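4. Working at the Brorell Two-Arm Station

4.1 Purpose of this section

This section applies to all employees who are assigned to the Brorell two-arm station in the Bremthorpe paper goods department. It replaces the hand-folding instructions in the previous edition and takes effect on May 29, 2020. It covers preparation for a shift, the handling of paper pieces by the grippers, and the duties that remain with the attendant.

Employees who previously folded by hand are now assigned as station attendants. Job grade and hours do not change as a result of this assignment. The attendant is responsible for material, for inspection, and for the decision to stop the station. The station does not judge the quality of a fold and must not be relied upon to do so.

4.2 Before starting work

1. Read the handover sheet left by the previous attendant and sign it. If an entry is unclear, contact the shift lead before going further.

2. Confirm that the station is in Hold. The word HOLD is shown on the operator screen.

3. Inspect the gripper pads for torn edges and paper dust. Wipe them with a dry cloth. Do not use solvent or water.

4. Select the job on the operator screen and compare it with the printed job card. The job number and revision letter must both agree.

5. Run one trial piece at reduced speed. Keep hands outside the front rail until the arms have returned to rest.

Note: Pads are replaced after 3,000 cycles or when a pad shows visible wear, whichever comes first. The attendant records the replacement on the handover sheet. Only pads drawn from the department store are to be fitted.

4.3 Gripping paper strips

Strips are the material most likely to require the attendant's attention. A strip that is held at one end is free to turn along its length, and a turned strip may be creased in the wrong place when the second arm closes on it. During the trial piece, the attendant should observe how the strip stands between the fingers.
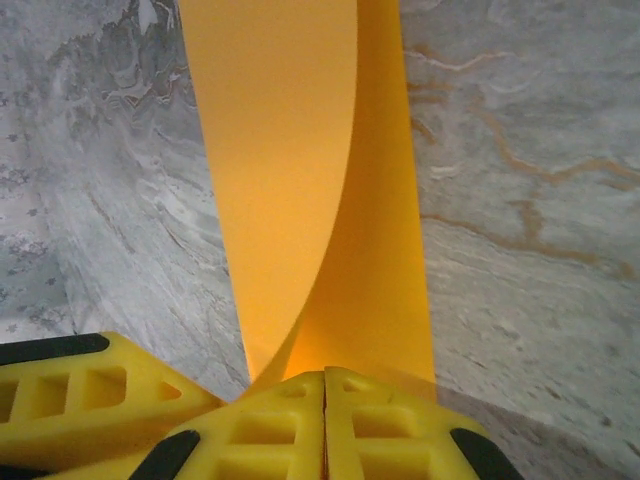
Figure 4-1. Orange paper strip at the gripper fingers, narrow end down. The strip curves so that a lighter and a darker face both show.

If the strip departs from the shape shown on the job card, proceed as follows.

1. Press Hold and wait for both arms to stop.

2. Press Release on the operator screen. Take the strip by its free end and draw it straight out. Do not pull sideways against the fingers.

3. Check the strip for unintended creases. A creased strip goes into the reject tray, even if the crease is slight.

4. Load a new strip and repeat the trial piece.

5. If the second trial also fails, set the job aside and enter code P2 on the handover sheet.

Caution: Do not bend or reshape the gripper fingers by hand. The openings molded into the fingers are part of their design and must be kept free of tape, labels and adhesive.

Attendants with hand-folding experience will often notice a poor strip before the trial piece is complete. They are authorized to press Hold on that basis alone. No explanation is required at the time, and stops of this kind are not counted against the attendant or the shift.

4.4 Work requiring both arms

Both arms are fixed to the rail at the front of the enclosure and reach inward over the work surface. For two-arm jobs the grippers come close together near the center, and this is where most of the attendant's watching should be directed. The cables that run along the arms should also be observed – a loop must be able to move freely through the whole of the trial piece.
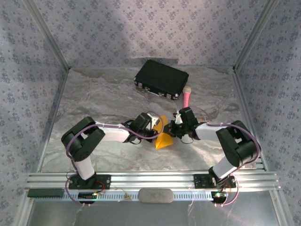
Figure 4-2. Two-arm station from the front, grippers close together above a yellow triangular piece.

1. Stand at the front of the station with a clear view of both grippers.

2. Check that the small circuit board below each arm base shows a green light. If either light is out, leave the station in Hold and call Maintenance.

3. Check each cable from the base to the gripper. Report any cable that is stretched tight. Do not retie it.

4. Compare the placement of all items on the work surface with the layout on the job card, including items toward the back wall.

5. Press Start and remain at the station until the first piece has been completed and inspected.

Warning: Never reach between the grippers while the station is running, even when the arms appear to have stopped. An arm may pause within a job and resume without a signal.

4.5 Division of duties

The planned output of the station is 800 pieces per shift. This figure is used for ordering material. It is not a personal target, and supervisors may not use it to assess an individual attendant.

The attendant inspects pieces at the intervals given on the job card, keeps the reject tray sorted by code, and completes the handover sheet. Special orders, repairs to finished pieces and all sample work continue to be folded by hand at the side benches. Each attendant is scheduled for hand work during every week of station duty – this time may not be withdrawn to cover absences elsewhere.

Changes to a job program are made by Shivam Srivastava. Attendants may propose a change in writing and will receive a written reply. Training records are kept by Tracey Furnival, and an attendant's authorization lapses after 12 months unless it is renewed. Questions concerning assignment, grade or scheduling should be addressed to Dinesh Kandpal.

4.6 End of shift

1. Allow the current piece to finish, then press Hold.

2. Remove finished pieces and rejects. Enter both totals on the handover sheet.

3. Wipe the pads and the work surface.

4. Leave the station in Hold for the next attendant. After the last shift of the day, switch off at the wall and attach the red tag to the switch.

For cleaning of the rail and cable checks by Maintenance, see Section 5.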